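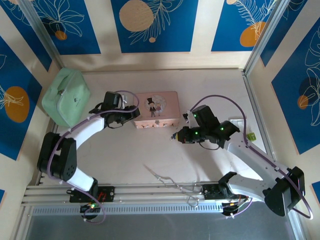 The two-arm table, with the pink tin and the green pouch set out.

Section 4. Setting up the table for an open day

I've run this table at two open days now, one at Mapplebeck and one at Vultavmont, and I wrote this section after the second while my mistakes were still fresh. It assumes the arms are already bolted to the rail and you've done the power-up in Section 3.

1. Put the table where people can get to the open side, then mark a line on the floor with tape. Kids will lean in over the rail if you let them!

2. Stand the three walls up and check that none of them rocks. I love our flowered paper (blue and orange, very loud) and folks always come over to ask about it, but plain walls work just as well.

3. Switch on the left arm first, then the right. Wait for each one to settle before you touch anything else.

4. Follow each purple cable from one end to the other with your finger. You want a nice loose loop that won't snag when the arm stretches out.

Caution: Keep your hands off the table once the arms have power. If you need to move something, press stop first – every time, even if it's only a tiny nudge.

5. Set out your objects. I like a mix of hard and soft, so a tin box and a zippered pouch make a good pair. Leave a hand's width between things.

6. Open the Zorbridge menu, pick Visitor Mode, and set the speed to 18. It goes a lot higher, but slow looks better from behind a line of tape and gives people time to guess what's coming next.

7. Run the whole routine once with no visitors nearby. Watch the grippers near the middle of the table, where the two arms share space.

Note: Visitor Mode pauses by itself after 300 seconds. The first time it happened to me I thought I'd broken the thing, in front of a whole school group. Just press resume.

8. If you get code 3667, one arm has lost its home position. Press stop, clear the table, and go back to step 3.

When you pack up, park both arms before you cut the power, and take the tape off the floor the same day. It gets really gummy overnight.

For swapping fingertips between shows, see Section 5.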